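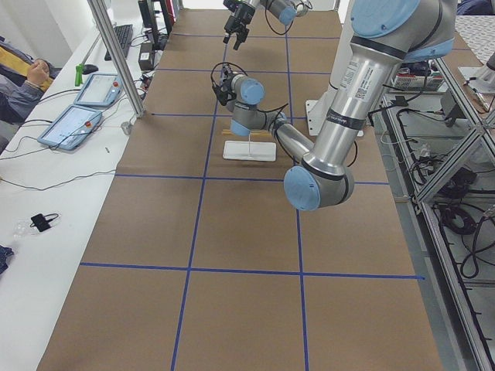
Can you get a full set of waterproofs and a loaf of bread in it without the lid gaping, asks Hina Marwat, and does it still swing about when you stand up on the pedals?

Yes to the first, Hina, as long as it's a sensible loaf. For the second, see the bit on fitting further down, where I go on at some length.

The Skisau saddlebag

Waxed cotton, leather straps, 17 litres
Sewn in Stodomham

I've wanted to make a proper big saddlebag for years. The kind that sits crossways behind you and swallows everything, with a lid long enough to go over a rolled-up jumper, and pockets at each end for the things you need in a hurry (tube, levers, half a flapjack). My dad had one that lived on his bike all year and smelled of oranges, and every modern bag I tried after that felt either too stiff or too clever. So the Skisau is my go at it. It's the largest bag we do and I'm very, very fond of it!

What it's made of

The body is a heavy waxed cotton that starts off quite crisp and then softens up. It will crease, and the creases go pale, and I think it looks much better for it – if you don't, a bit of reproofing wax and a hairdryer will bring the colour back. The straps are vegetable-tanned leather with plain roller buckles. I tried quick-release clips on an early one and took them off again after one ride with cold hands, when I couldn't feel whether they'd shut.

There's a wooden dowel inside the top edge which keeps the whole thing from sagging into the middle. It slides out if you want to wash the lining. The lining is pale grey, after I lost a set of black Allen keys in a black bag and only found them when I got home.

It weighs 788 grams with the dowel in and all the straps on. I know you can get lighter. You can get a lot lighter, and if that's what you're after then the Wosix roll is on the next page and is a lovely little thing for a summer's day.

Fitting it

The bag hangs from two loops on the back of the saddle, with a third strap round the seatpost. Most leather saddles have the loops already. If yours hasn't, we sell a clamp-on pair that fits over the rails, and you'll need a small hex key and a bit of patience.

Now, the swinging. A bag this size will move if you leave it slack, there's no getting round that. Do the two top straps first and do them up tight, load the bag, then pull the seatpost strap in last. Heavy stuff goes at the bottom and close to the saddle. Done like that mine stays put on everything except a really daft sprint. If you carry tins or a lock every day I'd have the support rack as well, which holds the bag up off the mudguard and stops the bottom rubbing.

Check your clearance before ordering, please. You want a good hand's width and a bit more between the saddle rails and the tyre or mudguard. Small frames can be tight. Send me a photo of the bike side-on and I'll tell you what I think, and I won't sell you one that's going to sit on your wheel.

In the rain

Waxed cotton keeps out a decent shower and most of a wet afternoon. Niall Drummond took a Skisau over to the west coast and had rain the whole way, and he reports that the corners let a little in on the last day, down by the stitching. I've changed the seam there since his was made, so there's now a folded edge on the outside. I'd still put a sleeping bag in a dry bag. I'd put anything in a dry bag that I was planning to sleep in.

Don't machine wash it! Cold water and a soft brush, then hang it up somewhere airy. Keep it off the radiator.

Colours

Moss, black and a brown I call Woo, named after the cat. Woo is the one that shows the creases most. The lining's grey in all of them and the leather is honey-coloured, going darker as you use it. Josefien Dierckx asked for black straps on hers and they came out very smart, so that's now an option on the order form at no extra charge.

Repairs

Send it back and I'll mend it. Stitching and buckles are free for as long as I'm making bags, and a new strap is charged at what the leather costs me. Give it a brush down first if you would, the last one arrived with most of a bridleway inside.

Ordering

I sew these in small batches and the wait is six weeks at the moment. I'll email when yours is cut, and again when it's in the post. If you need it for a particular trip, put the month in the notes box and I'll tell you straight away if I can't manage it. June always fills up early.

Collection from the workshop in Stodomham is fine too. Wednesday is best, and bring the bike if you'd like a hand fitting it.

In the box: bag, dowel, three leather straps, spare buckle, small tin of wax.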